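Humham Institute of Further Education
Domestic Science and Household Management, Module 7
Handout to accompany the lecture on heat, vessels and the keeping of drinks
Course leader: Albane Huet. Revised 2011-11-12.

Scope of the lecture

Students should read this handout before the seminar and bring it with them. It covers the three ways in which heat leaves a drink, the part played by the lid, and the conduct of the cooling exercise. Safe storage of milk was dealt with in September and is not repeated, although it remains examinable.

1. How heat is lost

Heat passes from a warm body to a cooler one by conduction, convection and radiation. In a household vessel all three take place together, and evaporation from the surface of the liquid adds a further loss which is often larger than students expect.

Conduction is the passage of heat through a material by contact. A thin metal wall conducts readily; glass and pottery do so less readily; still air conducts very poorly. A vessel with two walls and a gap between them makes use of this last fact. Where the gap has been emptied of air, conduction across it is almost wholly prevented, and the remaining loss occurs chiefly at the neck, where the two walls meet.
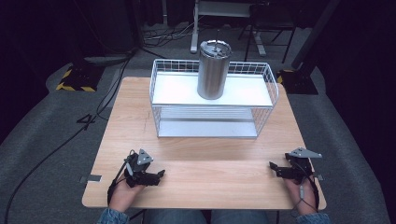
Fig. 1. Lidded stainless-steel tumbler on a two-level wire rack.

Convection is the movement of heat by the movement of a fluid. Air warmed by the side of a cup rises and is replaced by cooler air, so a cup in a draught cools faster than the same cup in a closed cupboard. Within the drink itself, liquid cooled at the surface sinks and warmer liquid takes its place.

Radiation requires no material between the two bodies. Bright metal gives off radiant heat poorly and dull black surfaces give it off well. Teapots were polished for reasons of appearance, but the practice had some use.

2. Evaporation and the lid

When water evaporates it takes heat from the liquid left behind. An open cup of hot tea therefore cools quickly at first, and more slowly as it approaches the temperature of the room. A cover holds the damp air in place above the drink and so reduces further evaporation. The fit need not be perfect. In the trials described by Jianhua Li in the course reader, a saucer laid over a cup gave much of the benefit of a fitted lid — a result which students are invited to test for themselves.
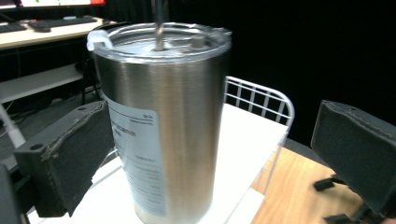

Does a lid help a cold drink as much as it helps a hot one?
It helps rather less. A cold drink loses little by evaporation, and the main service of the lid is to keep warm room air from moving across the surface. The insulation of the wall matters more in this case.

3. The cooling exercise

Students will work in pairs. Each pair will be given 2 vessels of equal volume, one thermometer and a record sheet. Water is to be poured by the supervisor, Aurélien Bailly, and by no other person. Readings are taken at the start and at equal intervals until the end of the period. The thermometer must be held clear of the base and walls of the vessel.

Plot temperature against time for both vessels on a single sheet of graph paper. The line should be a smooth curve, steep at first. A sudden drop usually means that the cover was left off between readings, and this should be noted on the sheet and not smoothed away.

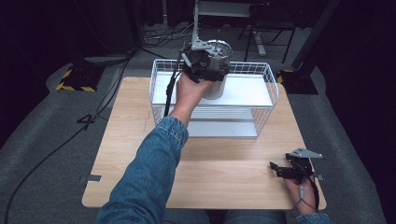

Pairs who finish early may begin the written calculation. A quantity of water gives up 1,755 joules in cooling; students are to find the mass for a fall of one degree, and then for a fall of two, using the value for water given in the tables. Working must be shown. Answers without units will receive half marks.

4. Reading and submission

Required: Lecomte, Y., Heat in the Home, chapters on vessels and on the larder.
Further: Mazandarani, P., notes on the Vidal lectures, held at the issue desk under shelf number 999.

Record sheets and graphs should be handed in together at the Trivano Building office. Late work will be accepted only with a signed note from the course leader. Students who miss the practical should see Mr Bailly to arrange another place — the laboratory can take no more than seven pairs at a time.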